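I caught Mebrat Negash at 15 minutes past noon, and she was already talking shelves before I sat down! "White ones, open ones, I don't care, just give me cubbies," she said.
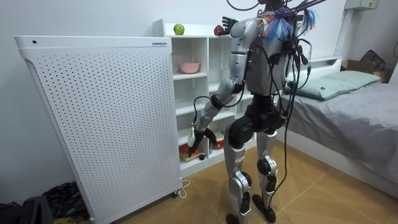
She's written up small-space storage for Taltbridge for years (642 posts, she tells me), and her big thing is restraint. "Fruit goes on top, spread out, so you see the color."

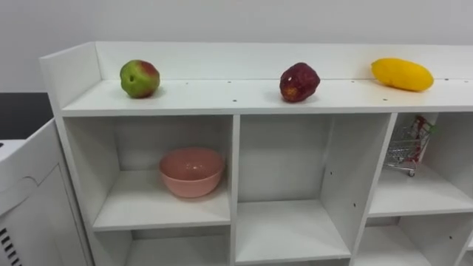 And the bowl? "Pink, and by itself. People want to cram stuff in next to it. Leave a cubby empty!"
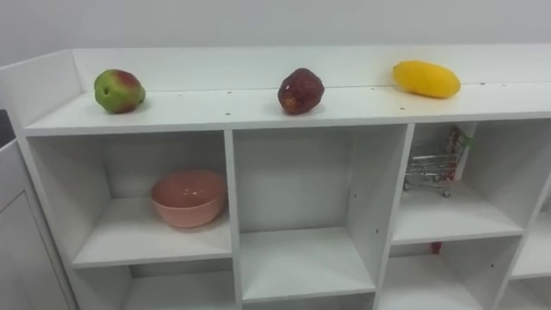

I asked what she'd do with $40 and she laughed. "Buy one good bowl and go home." She's at Henriques again in September.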